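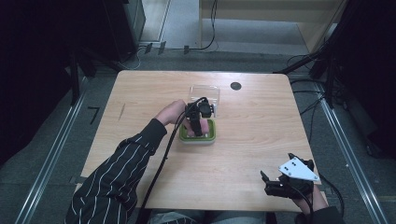
About Stostadness

Most companies that sell storage want you to believe a box will fix your life. We've been selling boxes for a while now and we doubt it. A box with a lid holds things. Whether you put them back in it is your problem, and we don't have a product for that.

Stostadness was started by Effie Lamont and Craig Chisholm, who had both bought too many organizers and used very few of them. Effie still does the buying. She turns down most of what she's offered – last year's count was 69 samples sent back, many of them "systems" that only worked if you bought the whole set.

We carry small containers, clear boxes and a few desk trays. Before anything goes on sale it spends time on an ordinary table, where people put small things in and take them out again until somebody gets annoyed. Lids are the usual complaint. The Rankin range had 47 items when we first looked at it, and we kept a handful.

We don't do makeovers or "decluttering journeys." Mhairi Dalgleish answers the mail, and if she thinks you already own enough boxes she will say so. Some people find this rude. Around 400 of them have ordered again anyway.

Returns go to our Plullport address.

Shares: 12
3 comments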